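Ponard Pusher Kit
Table-top set for recording pushing examples

In stock, ships in 18 working days

I started putting this kit together because I was fed up with building a new table every time I wanted to teach an arm something simple. You get the wooden board, the blocks (red, green, yellow and blue, in stars, cylinders and a few other shapes) and the straight tube tool with its collar. Bring your own arm!

Pushing looks dull until you try to learn it from examples. Blocks spin, they catch on each other, they wander off to the corner you didn't want. I recorded 366 runs by hand before my first model did anything sensible, and at 1000 I was properly pleased with it. Keep the messy runs too, they're useful.

The Marix recorder comes with it and saves arm position, video and a typed instruction for each go, such as "move the blue cube towards the yellow heart". If you've already got Hafstein files, it'll read those as well.

Price: 984 euros, spare blocks extra. Drop me a line before ordering if your arm has an odd wrist, and I'll check the collar fits.

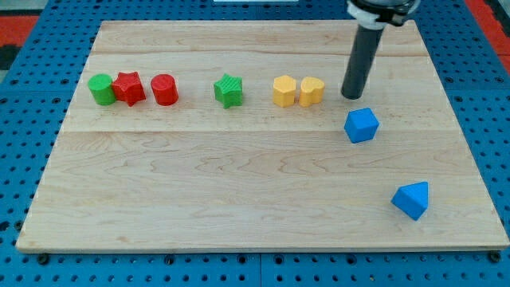
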